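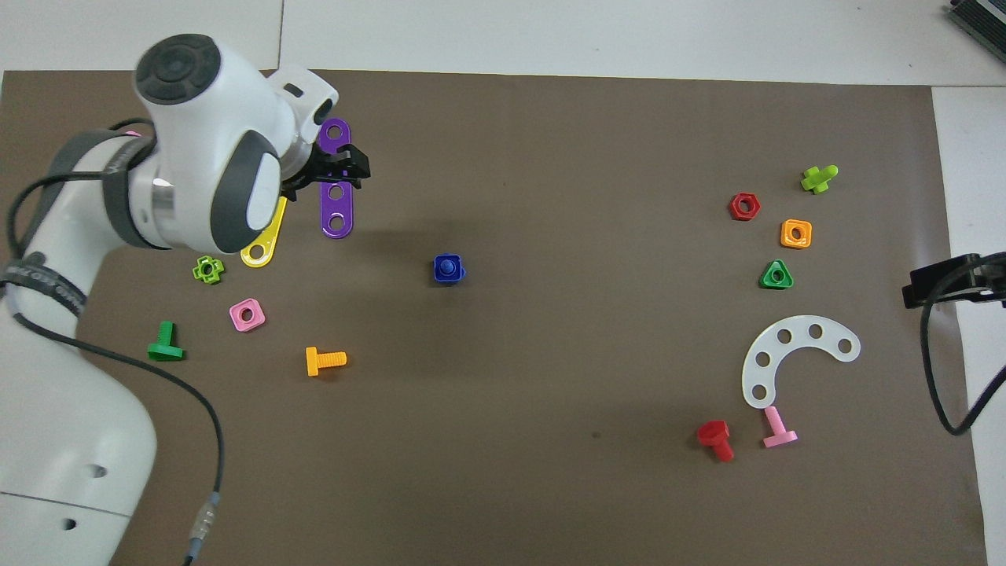
그리퍼 비교는 장난감 볼트로 해야 한다

그리퍼를 고르는 회의에 들어가면 먼저 나오는 숫자가 파지력과 가반하중이다. 나도 몇 년을 그 숫자로 골랐다. 지금은 순서를 바꿨다. 색색의 장난감 볼트와 너트, 구멍 뚫린 판 몇 개를 갈색 매트에 흩어 놓고 두 손가락 그리퍼로 집어 보는 일부터 한다. 사양서는 그다음에 편다.

우리 팀은 지난봄부터 그리퍼 2종을 같은 팔에 번갈아 달아 시험했다. 하나는 Prokuleo의 평행형이고 다른 하나는 Berge의 적응형이다. 사양서만 보면 Berge가 앞선다. 손가락이 더 넓게 벌어지고 힘 조절 단계도 많다. 구매 담당자에게 보낸 첫 보고서에도 나는 Berge를 추천한다고 썼다. 그 보고서는 철회했다.

시험은 단순하다. 부품을 하나씩 집어 정해진 자리로 옮긴다. 육각 너트와 사각 너트, 삼각 너트는 집어야 할 면이 서로 다르다. 볼트는 누운 방향에 따라 접근 각도가 바뀐다. 가장 까다로운 것은 납작한 막대다. 매트에 붙어 있다시피 한 물건을 집으려면 손가락 끝이 바닥에 거의 닿아야 하는데, 이때 높이가 조금만 틀려도 매트를 누르거나 허공을 집는다. 두 제품을 합쳐 2,000번 시도했고, 차이의 대부분이 이 납작한 부품에서 나왔다.

Berge의 손가락은 닫히면서 끝이 호를 그리며 움직인다. 너트처럼 두께가 있는 물건을 집을 때는 문제가 없다. 납작한 판에서는 닫히는 동안 끝 높이가 변하므로 제어기가 팔을 같이 움직여 보정해야 한다. 보정 코드를 짜면 된다고 말하는 사람이 많고, 맞는 말이다. 다만 그 코드를 누가 유지할지는 견적서에 적혀 있지 않다. 우리는 보정값을 맞추는 데 3주를 썼고 손가락 패드를 교체한 뒤 다시 맞췄다.

Prokuleo는 느리고 벌어지는 폭도 좁다. 대신 손가락 끝이 수평으로만 움직인다. 구멍 뚫린 막대를 옆에서 무는 동작을 사람이 머릿속에 그린 대로 짤 수 있었다. 동료 Slavica Begović는 여기에 반대한다. 실제 현장 부품은 장난감보다 무겁고, 무게가 늘면 Berge의 힘 조절이 값을 한다는 것이다. 200그램이 넘는 부품을 다룰 계획이라면 나도 그 의견을 따르겠다. 우리 라인에는 그런 부품이 없다.

장난감으로 시험하는 것이 진지해 보이지 않는다는 지적도 받았다. 나는 이 지적에 동의하지 않는다. 장난감 부품은 값이 싸고, 떨어뜨려도 되고, 다른 연구실에서 비슷한 세트를 구해 똑같이 해 볼 수 있다. 색이 뚜렷하니 인식 오류와 파지 오류를 나누어 보기도 쉽다. 인식이 맞았는데 놓쳤다면 그리퍼나 제어 쪽을 보면 된다. 회색 금속 부품으로 시작했을 때는 이 둘이 섞여서 한동안 엉뚱한 데를 고쳤다.

케이블도 따져야 한다. 팔 바깥으로 도는 케이블은 손목이 돌 때마다 당겨지고, 여유를 많이 주면 매트 위로 늘어져 부품을 민다. 우리는 스트랩 위치를 여러 번 옮겼다. 제조사 시연 영상에서는 이런 문제를 보기 어렵다. 어느 그리퍼든 배선까지 마친 상태로 비교해야 하고, 탁자 위에 그리퍼만 올려놓고 한 비교는 믿지 않는 편이 낫다.

시험 절차를 처음 잡은 사람은 Salamatu Opoku다. 그는 부품을 가지런히 놓지 말라고 했다. 줄을 맞춰 놓으면 어떤 그리퍼든 성적이 좋게 나온다. 부품끼리 가깝게 모인 곳과 하나만 떨어져 있는 곳이 함께 있어야 손가락 바깥쪽 두께가 시험된다. 옆 부품을 건드린 경우는 집기에 성공했더라도 따로 적는다. 이 항목을 넣고 나서 Berge의 성적이 더 내려갔다.

물론 이 방법으로 알 수 없는 것이 있다. 수명, 분진, 온도 변화는 매트 위에서 나오지 않는다. 납품 뒤의 지원도 마찬가지다. 그래도 구매 전에 일주일을 쓸 수 있다면 나는 사양서를 한 번 더 읽는 대신 팔에 달고 작은 부품을 집어 보겠다. 대여를 거절하는 업체는 후보에서 빼도 된다고 생각한다.

다음 달에는 Catoleo의 제어기를 같은 절차에 넣는다. 그리퍼는 Prokuleo로 고정하고 부품 세트도 그대로 쓴다.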